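Renting for a year before we buy

We have been in Surnden since September and people still ask when we are going to buy a house. My mother asks, my brother asks, and the man who came to hook up the internet asked. The answer is next fall at the earliest. I said I would write up how we decided to rent first, as a couple of readers are looking at a similar move, so I'm putting it all in one post.

The short version of how we got here: my wife was offered a job at Remunska, the offer was good, and the job could not be done from our old place. I work from home and can do that anywhere with a decent connection. We had over 90 days between the offer and her start date, which sounds like a lot and went by fast.

What we did the first time

When we moved for my job years ago, we bought within two weeks of visiting. We flew in on a Friday night with a list from an agent and flew out with a signed offer. The house itself was fine. The street turned out to be the shortcut everybody used to get to the highway, and we had only seen it on a weekend. The grocery store we liked the look of closed before we finished unpacking. We stayed in that house longer than we wanted to because selling it early would have cost us too much.

So this time we agreed before we even looked at listings that we would rent for a year. We wrote it down on the pad on the fridge. It came in handy later when we both started to waver.

Finding the rental

Rentals in a town this size do not show up in one place. We found a few on the big sites, and most of those were already gone when I called. The one we ended up with came from Selina Schnyder, who works with my wife's new manager and knew a couple leaving for two years abroad. They wanted someone in the house who would mow the lawn and not repaint anything. We had a video call with them, saw the rooms, asked about the furnace, and signed.

The house is smaller than our last one. Two bedrooms, one bathroom, and a basement that is dry except for one corner. The owners left a dining table and a very heavy dresser that I suspect they could not get down the stairs. The rent is higher than I wanted to pay but lower than the mortgage would be on anything we would want to own here, once you add taxes and insurance.

If you are renting from private owners, ask for these in writing: who calls the repair person, who pays for small things, and how much notice each side gives. Our lease says we pay for anything under $300 and they pay for the rest. It has come up once, with a leaking faucet in the bathroom, and there was no argument over it.

What we kept and what we stored

We went from a full garage to no garage. I got one quote for moving everything and storing the extra here, and one for selling most of it and starting over. We ended up in between. The good furniture came with us. The workbench, the second couch and the guest bed were sold. Boxes of papers and photos went to my brother's attic, and I owe him for that.

I would make more cuts if I did it again. We have a stack of boxes in the basement that we have not opened since we arrived, and I could not tell you what is in half of them. My wife labeled hers. I wrote "misc" on mine.

The movers were Pisunier, a small outfit from near our old place. They were a day late on delivery, which they called us about, and they scratched the side of a bookcase. They took the cost of the bookcase off the bill when I sent a photo. I would use them again. Take pictures of your furniture before the truck is loaded, from every side, and keep them on your phone. 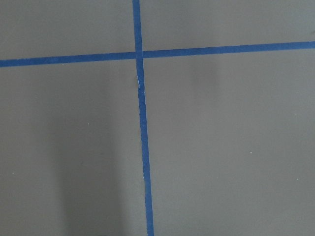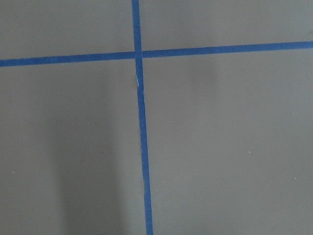 Learning the town

A listing will give you the square footage and the year the roof was done. It will not tell you what the road sounds like at 6 a.m. or whether the hill gets plowed. We have spent a lot of weekend time just driving and walking around, and our opinion of the different neighborhoods has changed a good deal.

When we first looked at the map, we were set on the east side. It is closer to Remunska and the houses are newer. After a few months I don't think we will buy there. There is one road in and out, it backs up badly in the morning, and you can't walk to anything. My wife's drive from the rental, on the other side of town, takes 10 minutes longer on paper and is less trouble most days.

The older streets behind the library, which we ignored at first, are now at the top of our list. The lots are narrow and some of the houses need work. But there are sidewalks, and you can get to the bakery and the hardware store on foot. We walk there most evenings when the weather allows it, and we have begun to recognize people.

Sushil Vashisht lives two doors down from us and moved here from out of state himself a while back. He told me to go look at any house I was serious about right after a heavy rain. I have done that now with three places that were for sale, just from the sidewalk. One of them had water standing against the foundation along the whole driveway side. The listing photos had been taken in bright sun. That house has since sold to someone else and I hope they knew.

The money part

Renting first means moving twice, and the second move is not free. I put it in our spreadsheet as a cost from the start. It also means we may pay more for a house next year than we would have this year. Prices here have gone up a little since we came. They could keep going up. I don't have a good way to predict that and I have stopped reading articles by people who say they do.

Against that, the proceeds from the old house are sitting in savings and earning some interest, and if the job had not worked out we could have left at the end of the lease without selling anything. The job is working out. My wife likes it, likes the people, and comes home in a better mood than she did from the last one. But we did not know that in September, and I slept better for having a way out.

One thing I did not plan for was how hard it is to live in a house you can't change. The kitchen light is too dim and the shower head is set for somebody much shorter than me. I asked about the shower head and the owners said go ahead, so that one is fixed. The old one is in a bag under the sink so I can put it back when we leave. The kitchen light stays.

Where we are now

We have a lender picked out and the paperwork is mostly together. We plan to start going to showings in the spring, without any rush, and to keep a page of notes on each house. An agent named Bühler was recommended to us by two different people, and we are meeting her for coffee next month. I want to hear what she says when I ask which streets she would avoid.

The lease has an option to go month to month after the first year if the owners stay abroad as planned. If we haven't found anything by then, we will use it. My wife would like a garden and I would like a garage with an outlet in it.

I'll post again after we have seen a few places. If you have done this yourself, and especially if you rented first and then regretted it, leave a comment. I have only heard from the people who were glad they did.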